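2020-09-01, notebook, back room

Mix session for the Corkilholm tapes, day whatever. Writing this down before I convince myself it went better than it did.

Subject today is side two, the long one. It is listed on the box as a single piece in four movements, and having lived with it I would call it one good movement and three arguments. The organ player holds a chord for most of the second part. I checked whether the tape had stuck. It had not. The drummer clearly thought so too, as he starts playing a different song underneath and is joined, with some reluctance, by the bass.

Transfer notes. Tape speed drifts flat by the end of the reel, so the flute solo and the Mellotron part are in neighboring keys. I fixed the drift in 14 passes with the pitch tool, then played it next to the raw transfer and liked the raw transfer better. Kept both. Future me can decide, he always says he has more time.

EQ on vocals: cut at 1,138 Hz, narrow, to get rid of the honk. The honk is the singer. Backed off to half. Left a little of the nasal thing in because without it he sounds like a man reading a train timetable, and the lyrics are close enough to that already (verse three is a list of rivers).

Reverb: tried the Festum plate setting, too shiny. Tried the Kivi room setting, better, sounds like a village hall with the chairs stacked. That is more or less what these people played in, so it stays. Short pre-delay, high end rolled off, and hands off it from now on – I have ruined two mixes this year by going back in after supper.

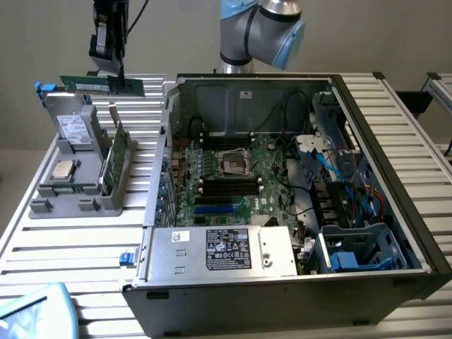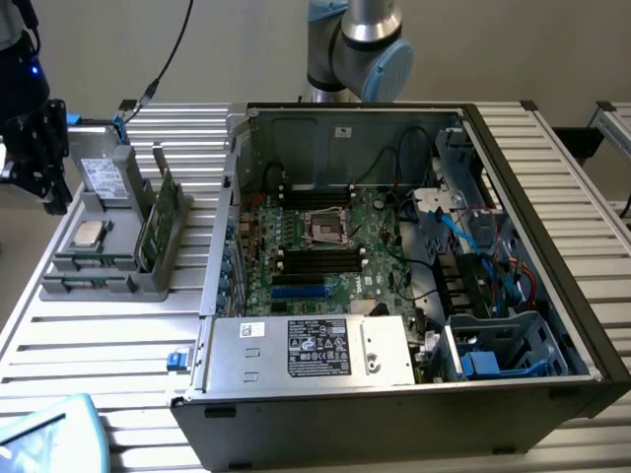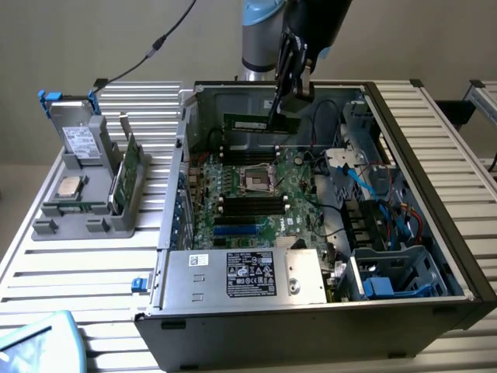
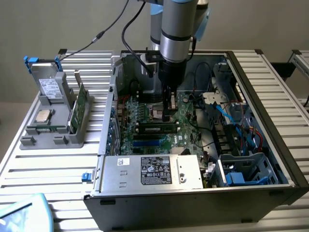 Dell tower on its side, cover off.

Guitars. Two of them, panned hard left and right on the original rough mix, and whoever did that knew what he was doing. Brought in to the middle they fight. Put back out wide they ignore each other, like the rest of the band. Level match was off by a lot in the 7/8 section, where the right guitar gets excited. Rode the fader by hand. Did it three times, kept the second.

The 7/8 section, by the way, is in 7/8 for over 17 bars and then picks up an extra beat that I do not think was planned. All five of them land on it at different moments. I lined up the hits on the grid to see what it would sound like and it sounded like a ringtone. Undid that.

Session file is now "side2_mix_FINAL_b_useThis", and there is a second one called "side2_mix_FINAL_b_useThis_no". I know which is the right one today. Marked it in pencil on the tape box as well.

Listened on the small speakers, then on the kitchen radio. On the radio the bass vanishes completely and the piece improves. Added a bit of dirt to the bass around the upper mids so it shows up on cheap gear. It now sounds like somebody moving a wardrobe, but in time.

Rumetti want the finished side by November, with the gap between movements two and three "natural." There is no natural gap, there is a cough and a dropped tambourine. I have left the tambourine in and faded the cough. If they ask, the tambourine is percussion.

Still to do:
Click in the left channel just before the last chorus, still there, still can't see it on the waveform.
Check the stereo flip on the choir bit, I think the reel was wired backwards.
Sleeve notes say "twelve-string throughout." I hear six. Ask.
Play side one again from the top, with coffee, and before the long one this time.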